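Print this article
E-mail this article

The Jusalum standing desk, one winter on
By Wekesa Mosoti

I have owned four desks in my adult life and have had a falling-out with each of them. The first was a door on trestles. The second was my aunt's dressing table, which came with a mirror, so that I spent two years watching myself fail to write. The third wobbled. The fourth is the Jusalum, and it goes up and down.

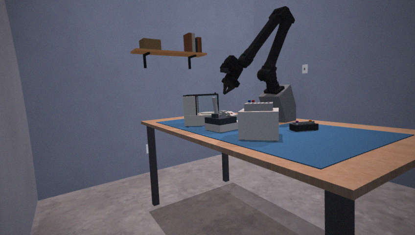

BINHOLM, November

The Jusalum arrived in two boxes, one of which went to a house in Honby where, I am told, it was signed for with enthusiasm. I had the legs. They had the top. For 12 days I owned a motor and four metal feet, and sat beside them on a dining chair, raising and lowering nothing.

When the top did come I found the makers had done a decent job of it. It is solid oak, oiled and not varnished, and heavy enough that I had to ask next door to take the other end. The edges have been rounded over just enough to spare the forearms. There is one knot near the left-hand side which the catalogue calls "character" and which my pen falls into.

Assembly is described in the leaflet as a job for one person and a quiet afternoon. It took me from after breakfast until the six o'clock news, and the afternoon was not quiet. There are 26 bolts. They look alike and they are in two lengths, a fact the leaflet saves for page seven, by which time most people will have put the long ones where the short ones go. If you buy this desk, sort them on the carpet before you begin. The Allen key supplied is made of something like cheese. Use your own.

Once up, it stands very well. I leaned on it, I typed on it in a temper, and at its lowest I even sat on it, against advice. It didn't creak. At full height there is a slight sway from front to back if you push, but I can't think why you would push. The third desk, by comparison, used to move when a bus went by. 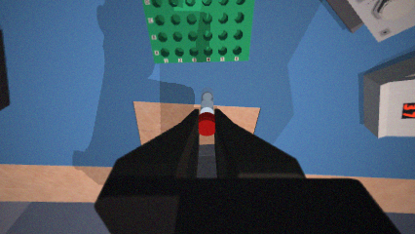
The motor is the part you pay for, so a word on that. It has three memory settings, and a fourth button marked with a little moon, which neither the leaflet nor the woman on the helpline could explain. Pressing it makes the display go dim and then bright again. I press it most evenings. The travel from bottom to top is smooth and makes a noise like a lift in a good hotel, and it will stop if it meets something on the way. I know this from the windowsill. It stopped, backed off an inch and showed me a code, E3, which means "obstruction", or in my house "geranium".

How much standing does one do? The box says to alternate every half hour. In the first week I did exactly that and told everybody. In the second week I stood in the mornings. By the end of the month I was standing for phone calls I wanted to keep short, and also while eating toast. I have since settled at an hour or so a day, usually after lunch, when sitting down would be the end of me. My back is better. My feet have lodged a complaint, and I have bought them a mat.

The mat is by Pai and deserves a paragraph of its own, though not a kind one. It is thick and springy and has a raised lump in the middle, meant to encourage "active standing". What it encourages is looking for the lump with one foot while losing the thread of a sentence. It also gathers crumbs (see toast). Mine now lives in the shed, where I stand on it to pot things up, and there I've nothing to say against it.

A few smaller grumbles about the desk. The cable tray is a strip of bent wire that holds two plugs if they are on good terms. The power lead is short, so the desk must live near a socket or trail an extension across the room, and an extension that is fine when the desk is down may not be fine when it's up. I pulled a lamp over finding this out. The oil finish marks if you leave a mug on it, and the small tin of oil that comes free would do a breadboard. And the control panel is fixed under the right-hand edge, just where a knee passes on its way out of the chair, so that every so often I get up to answer the door and the desk gets up too.

Against all that I would set the guarantee, which is long, and the missing top, which was replaced without an argument once I'd found the right person to be polite to. She told me Honby has had this trouble before. There are two streets with my street's name.

Would I buy it again? At 1341 pounds I would want to lie down first. It costs more than the other three desks put together, and two of those were free. But I have been at it all winter and I still haven't thought of replacing it, and by this point in our acquaintance I had already moved the dressing table on to the landing. If you work from home most of the week, and have a wall socket in the right place and no geraniums, it is well worth going to look at one. The showroom in Binholm keeps a couple set up near the back and will let you push the buttons for as long as you like. Take a mug.

Print this article
E-mail this article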